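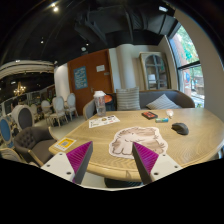
Informe de evaluación: mesa auxiliar Rolano, de Troletti

La mesa Rolano se incorporó a la sala de lectura de nuestro centro de Kitville como parte de la renovación del mobiliario de uso público. El presente informe recoge las observaciones del servicio de equipamiento tras 16 semanas de utilización ordinaria.

El montaje requirió dos personas y 35 minutos. Las instrucciones son claras, si bien la versión española omite el par de apriete de los tornillos centrales, dato que hubo que solicitar al distribuidor. La estabilidad es satisfactoria sobre suelo liso; sobre moqueta se aprecia una ligera oscilación al apoyar el antebrazo.

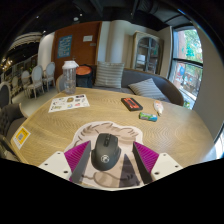

Ratón negro sobre la mesa, de tablero redondo en madera clara.

El acabado mate evita reflejos molestos bajo la iluminación cenital y se limpia con un paño húmedo. Las bebidas calientes, en cambio, dejaron dos cercos que no desaparecieron con el producto recomendado por el fabricante. Se aconseja el uso de posavasos.

El precio abonado fue de 430 euros, transporte incluido. El modelo equivalente de Darwish resulta más económico, pero su plazo de entrega se extendía hasta noviembre y no admitía la devolución de unidades sueltas. 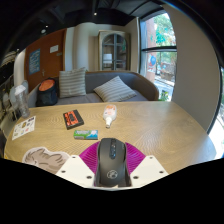 La veta fina del tablero, con un ratón de botones laterales.

En cuanto al servicio posventa, Troletti sustituyó sin cargo una pata defectuosa - el trámite se prolongó casi 16 días - y facilitó por escrito las condiciones de garantía.

Valoración: favorable para salas de lectura y zonas de espera. No se recomienda para espacios con servicio de cafetería.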